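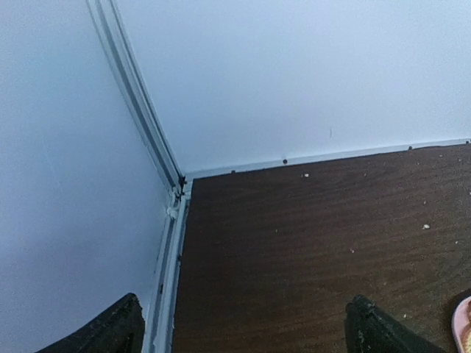 Cookie tray (serving)

A cookie tray is a flat dish for putting out several kinds of cookies at once, and I've been keeping this entry going since June, mostly out of love! I count butter cookies, flower shapes, sandwich cookies and macarons as the usual mix, though Chantal Bergeron (who edits the Gernard Table Encyclopedia with me) says macarons belong on a page of their own. We still argue about it.

Setting and side dishes

A plain wood table suits cookies best, I think, with pale walls behind it if you have them. Small bowls go out early, before the tray, and a bright one is easy to find once people start reaching over each other.
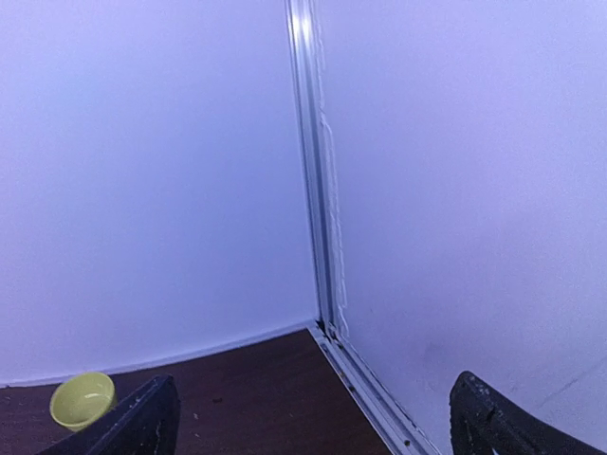 Tongs and foil

Tongs save the fluted edges, which snap if you look at them wrong. I lay mine right across the tray so guests grab them first. A second tray lined with foil is handy for extras, and crumbs are just part of the deal – wipe up at the end.

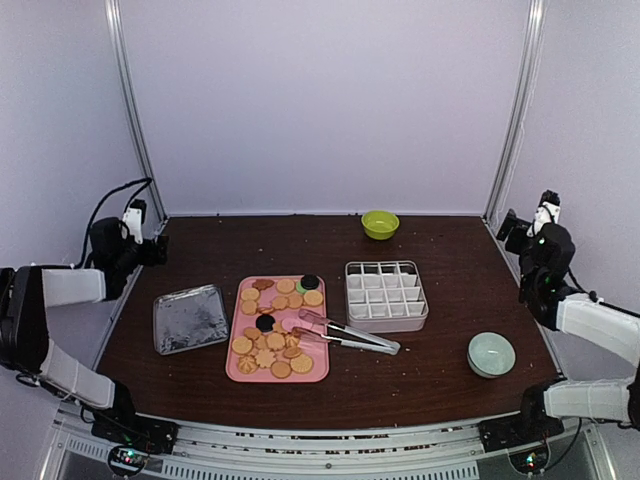 Assorted cookies on a pink tray, with tongs, a foil-lined baking tray and a lime-green bowl.

See also: Macaron; Sandwich cookie; Tongs

Last edited 8 Sep 2026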